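Puffed Snacks

Puffed snacks are what you get when a grain or a starchy dough swells up with steam and sets that way, full of tiny air pockets. I've been filling in the snack pages on this site for 3 years and this is the one I kept putting off, mainly because I eat the subject matter while I type (sorry, keyboard).

How they puff

Popcorn does it all by itself, thanks to its hard hull. Rice needs more help. The old way is to heat it in a sealed iron pot and then let the pressure go all at once, with a bang you can hear down the block! Factories mostly use an extruder, a big screw that pushes hot, damp cornmeal through a small hole. The water flashes to steam, the dough balloons, and a blade chops it into pieces.

Flavor and packing

Plain puffs taste of almost nothing, so seasoning goes on afterward, usually with a little oil so it sticks. Then comes the bag, and moisture is the enemy there. Leave a bag open overnight in a humid kitchen and you get something like packing foam – though a few minutes in a low oven will bring most of them back.
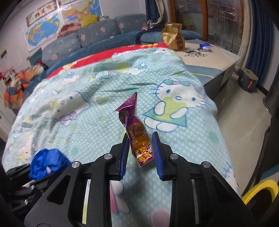
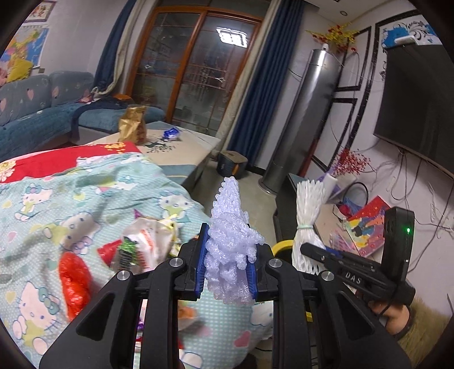 Written by Ingegerd Eide
Last updated 19th February

One thing I still want to add is a proper section on sweet rice puffs bound with syrup, which Thảo Đồng has promised to help me with. Cheese puffs have their own page already.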